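Espaço Candale – sala de convívio do piso 1
Lista de verificação da zona de bebidas, com comentários
Ronda de dezembro

Preenchida por: Telma Fuentealba
Acompanhou: Petro Onyshchenko
Segue cópia para: Violeta Mansilla

Antes de começar, duas palavras para quem vai pegar nesta folha pela primeira vez. A lista é a mesma de sempre, com os pontos pela ordem em que se dá a volta à sala (entra-se pela porta do corredor, segue-se pela parede da janela e acaba-se na arrecadação), e a seguir a cada ponto fica um comentário meu. Sei que me alongo, a Violeta já mo disse com muito carinho, mas prefiro que fique escrito a ter de andar a telefonar uns aos outros no mês seguinte a perguntar o que queria dizer um "mais ou menos". As respostas possíveis são Conforme, A corrigir e Não se aplica.

1. ENTRADA E PAVIMENTO

1.1 Passagem livre entre a porta e as mesas – Conforme
Tudo desimpedido. O carrinho das toalhas, que no mês passado estava encostado à porta, já tem lugar próprio na arrecadação e lá estava, muito bem arrumado.

1.2 Pavimento seco e sem resíduos – A corrigir
Havia uma mancha pegajosa junto ao radiador, do tamanho de um pires, que tem todo o ar de ser sumo entornado e limpo à pressa só com um guardanapo. O Petro passou logo a esfregona e ficou bem, mas deixo "a corrigir" porque o que falta é o hábito: líquido no chão limpa-se com água e detergente, e põe-se o aviso amarelo até secar.

1.3 Tapete da entrada bem assente – Conforme
O canto que levantava foi colado. Obrigada, Eusebio!

2. MESA DAS BEBIDAS

2.1 Tampo limpo antes de se pôr a mesa – Conforme
Passei o pano branco húmido, como faço sempre, e veio limpo. O detergente que se usa agora é o Dakus, diluído conforme o rótulo, e parece-me que deixa menos cheiro do que o anterior. Numa mesa onde se vai beber, isso é uma coisa que se agradece.

2.2 Mesa estável, sem oscilar – Conforme
Apoiei as duas mãos e fiz força nos quatro cantos. Nada a dizer. As mesas Rovholm têm-se portado lindamente, e bastou o aperto que lhes demos no outono.

2.3 Copos de papel direitos, limpos por dentro e sem amolgadelas no rebordo – Conforme
Peço que se olhe mesmo para dentro de cada copo antes de o pôr na mesa. Leva um segundo e evita aquele momento desagradável de servir alguém e ver um fio ou um grão de pó a boiar. O rebordo também conta: se estiver amassado, a bebida escorre pelo lado e vai parar à manga da camisola. E pega-se no copo pela parte de fora, nunca com os dedos lá dentro (eu sei que toda a gente sabe, mas vi fazer esta semana).

2.4 Garrafas fechadas e de pé, com o rótulo legível – Conforme
As garrafas ficam com a tampa posta até à hora de servir, e depois de servir volta-se a tapar. Quem abrir uma garrafa escreve a hora numa etiqueta e cola-a na parte de baixo, sem cobrir o prazo nem a lista de ingredientes. Temos pessoas com alergias e com diabetes que precisam de ler aquilo tudo, e que não têm de andar a pedir licença para o fazer. Se o rótulo se descolar ou ficar ilegível, a garrafa sai da mesa.

2.5 Copos e garrafas juntos, afastados da borda da frente – Conforme
Este é o ponto em que mais insisto: os copos cinzento e verde-amarelado atrás e as duas garrafas, a verde e a amarela, à frente deles. Os copos vazios são levíssimos e basta um cotovelo para irem ao chão, por isso ficam sempre lá para trás, perto da parede. 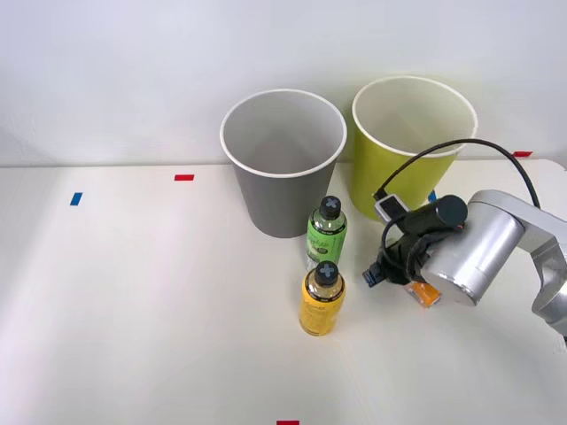

2.6 Uma cor de copo por pessoa – A corrigir
A ideia das cores foi da Freya Lambert e continuo a achá-la uma maravilha: cada um fica com a sua cor durante a tarde inteira, ninguém bebe do copo do vizinho e gasta-se menos papel. Só que o cartão onde se aponta quem ficou com que cor estava por preencher. Sem o cartão, ao fim de meia hora já há dúvidas, e um copo sobre o qual há dúvidas vai para o lixo. Fica o cartão novo na primeira gaveta, com um lápis atado.

2.7 Guardanapos e pano de apoio à mão – Conforme
Estavam os dois na prateleira de baixo. O pano tinha sido mudado de manhã.

3. ELETRICIDADE E CABOS

3.1 Cabos longe de líquidos e de zonas de passagem – Conforme
Vi tomada a tomada. Nenhum cabo pelo chão no sítio onde se anda, nenhuma extensão por baixo da mesa das bebidas. Lembro só que um cabo perto de copos pode prender-se e arrastar tudo consigo, portanto, antes de encher, desvia-se o cabo ou desviam-se os copos, o que der menos trabalho.

3.2 Tomadas sem folgas nem marcas de calor – Conforme
A da parede da janela foi substituída e está firme.

4. ARRECADAÇÃO E STOCK

4.1 Copos guardados na manga original, fechada – A corrigir
Contei 131 copos de papel, o que chega bem até ao próximo pedido, mas uma das mangas estava rasgada de ponta a ponta. Os 10 primeiros dessa manga foram fora, por precaução. O Petro arranjou uma caixa com tampa para os restantes, e ficou tão prática que talvez valha a pena pedir outra.

4.2 Bebidas dentro do prazo, as mais antigas à frente – Conforme
Tudo dentro do prazo. A encomenda da Domínguez, guia número 553, foi arrumada atrás da anterior, como deve ser. Confirmei as tampas uma a uma e nenhuma tinha o anel de segurança partido.

4.3 Bebidas afastadas dos produtos de limpeza – Conforme
Prateleiras separadas, com os detergentes em baixo e fechados à chave. A chave está no gancho do escritório, e peço encarecidamente que volte para o gancho e não para o bolso da bata.

4.4 Peso nas prateleiras altas – Não se aplica
Não há nada guardado acima da altura dos ombros, e assim se quer.

5. RESÍDUOS

5.1 Ecopontos identificados e com tampa – Conforme
Garrafas vazias no amarelo, despejadas primeiro no lava-loiça. Para os copos, seguimos o que vier indicado na embalagem, e a tira com essa indicação está colada por cima do balde.

5.2 Balde esvaziado ao fim do dia – A corrigir
Encontrei-o com restos da véspera. Falei com a equipa da tarde, que foi muito simpática e me explicou que tinham acabado os sacos. Há sacos novos na arrecadação, segunda prateleira à esquerda de quem entra.

PARA TRATAR ATÉ À PRÓXIMA RONDA

Cartão das cores (2.6): Freya.
Segunda caixa com tampa para os copos (4.1): Petro vê preços, a Violeta aprova.
Repor o aviso de piso molhado, que tem uma perna partida (1.2): Eusebio Mateos.
Pedido de 400 guardanapos, juntamente com os sacos do lixo (5.2): trato eu.

Se alguém reparar em alguma coisa que me tenha escapado, escreva à mão na margem, com as iniciais, e deixe a folha na capa azul do escritório. Leio tudo, mesmo os recados pequeninos.

Telma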